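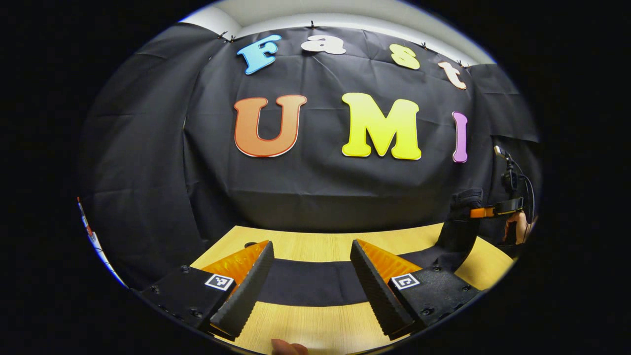

How do I get the creases out of a black cloth backdrop?

Melaniia Chornovol
We have a big piece of black fabric hanging behind a table with cut-out letters pinned onto it, and I love the letters but the folds are driving me a bit batty. It's clipped along the top edge with five small clips and the creases run every which way below that. I'd rather not unpin everything if I can help it, as it took me ages to get the top row curving the way I wanted. Can I fix it where it hangs?

Trevor Desjardins
Oh, I feel for you, I did the same for my daughter's grad party! Get a garment steamer and go over it while it's up, starting at the top and working down slowly, with your other hand pulling gently on the bottom hem. Keep the steam well away from the letters if they're paper or card - mine curled like potato chips and I had to cut 2 of them again. If you can reach behind the cloth, steam from the back. Then leave it overnight before you judge it. Also, more clips! Five is fine for holding it up, but the cloth sags between them and you get those long folds. I'd add 3 and pull it sideways a little as you go.

Brayden Gosselin
Depends on the fabric. Polyester scorches easily so try a corner first.

Belmiro Frade
Trevor's right about the clips. I'd also roll it on a cardboard tube when you put it away, as folding it is what gave me my worst creases.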